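Sep 6, 2024
Notebook, grasp retry study, bin cell

Continuing from the entry with the first comparison. I write this in more detail than usual, so that Lâm Trịnh can repeat it in Gosport without calling me every hour.

The question is still the same. When a grasp fails, is it better to take the next best candidate from the old view, or to look again and plan from zero? In January we decided for the second option, mainly from feeling. Looking again costs time on each failure, and for a long run this is a lot of time. I would like to have a number behind the decision.

Method as it is now. The planner (Volter branch, not main) gives a ranked list of candidates. The arm tries the first. If the finger width after closing is under the threshold, the attempt is marked as failed. Then a coin decides: condition A takes candidate two from the same list, condition B moves the arm out of view, takes a new depth image and plans again. The coin is thrown by the script at the moment of failure and not before, so I can't guess the condition while I am watching. I think this is important because last time I was perhaps too quick with the stop button in condition A.

The log has 2819 attempts now, both conditions together. Of these I must throw away 200, the block where the wrist force offset was not reset after the restart. I tried to correct them by subtracting the mean, but the offset was drifting inside the block, so the correction is not honest. They stay in the raw folder with a note and they don't enter the table.

First result, to be read with caution. After a failure where the object did not move, A and B are nearly equal, and A is faster. After a failure where the object moved, A is clearly worse. This is what everybody would expect. What I did not expect is how often the object moves by a small amount only, which the eye does not notice from the chair, but which is enough to spoil the second candidate. Round things are the worst. They roll a little, then they stop against something, and the old grasp point is now on the side of the object, or in the air.

So the better rule may be a mixed one: compare a cheap difference image before the retry, and plan again only if the difference is over a limit. Harries proposed this already in the spring and I said it was too complicated. I take this back. The difference image needs only a short time if the arm is already out of the view, but our retreat pose is not good for it. The cables of the wrist hang over part of the floor, and the mask doesn't remove them fully. The mask was made for the old cable routing.

I tried 2 retreat poses. The high one gives a clean view but the arm needs long to arrive. The side one is quick, but the shadow of the arm falls on the bin wall and the difference image takes it for a moved object. For the moment I use the high one.
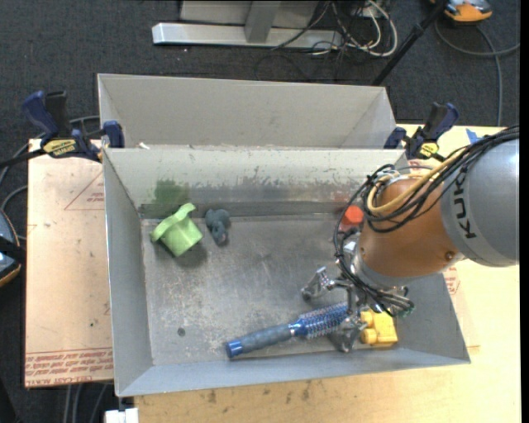

The limit for the difference I set by hand, at 7 in the units of the script (mean over the patch, after smoothing). It is a guess. I looked at failures where I was sure that nothing had moved, and took a value over the largest of them. This must be done again properly with a held-out part of the log, otherwise we are fitting the limit on the same data where we later report it.

Things which disturbed the work:

The dirt on the bin walls gives false edges in the segmentation. I don't want to clean it in the middle of the study, as the first half would then have a different background from the second half. After the study, yes.

The long objects are grasped across the middle almost always, also when the middle is not the best place. I suspect the ranking and not the retry. To be separated from this study, please do not change the ranking now.

The script wrote the candidate index starting from zero in the log and from one in the summary. I lost a good part of the morning with this. It is corrected in the branch, but older summary files are still wrong by one.

Still to do: run the mixed rule against B only, same objects, same order of refilling. Ask Emesville if their log format has a field for the retreat pose, because I want to send them the table and they will ask. New mask for the cables. Check the width threshold with thin objects, where a good grasp can look like an empty one.

If Lâm starts before me on Monday: leave the side retreat pose disabled, and write the restart time by hand in the sheet also when the script says it was saved.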